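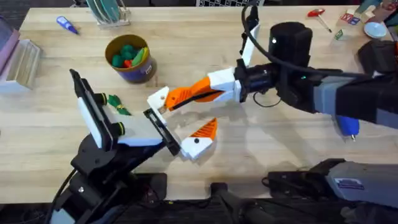
*A light wooden tabletop, with a small green piece tied in yellow.*

# Table care: common questions

These are the questions we get most often at the Drornthorpe shop. They cover every solid wood table we sell, including the Ominwood and Cairns lines. For painted legs, see the leaflet that came with your order.

## What should I clean it with day to day?

A soft cloth, slightly damp, then a dry one. Go with the grain. A drop of dish soap is fine for grease. Don't use bleach, glass cleaner or scouring pads.

## How often does it need oil?

Twice a year for a dining table, once for a desk. September is a good month to do it, before the heat goes on. One 200 ml bottle covers a four-seat table with some left over. Wait 4 hours before putting anything on it – overnight if the room is cold.

## Are knots and gray streaks a fault?

No. They were in the tree, and we don't sort them out. Every top has its own pattern, so two tables bought together won't match exactly. A knot that has opened up enough to catch a fingernail can be filled at the shop.

## Can I get scratches out myself?

Light ones, yes, on oiled tops only. Sand with the grain using fine paper, wipe off the dust and oil the whole top again. If you oil just one spot it will dry darker than the rest. Deep scratches need to come in.

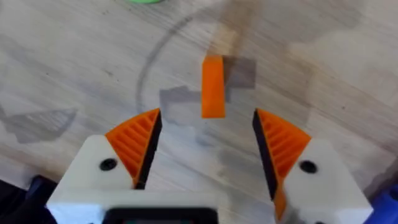
## What does refinishing cost?

$46 for a desk or side table. Larger tops are priced when we see them. Pickup and return is $25 inside town.

## My top has started to cup. What now?

Move it away from the radiator or sunny window first and give it a few weeks. Check that the Drilleck brackets underneath aren't screwed down too tight – the wood needs room to move. If it still rocks, send a photo to Hiếu Kim at the repair desk along with your order number.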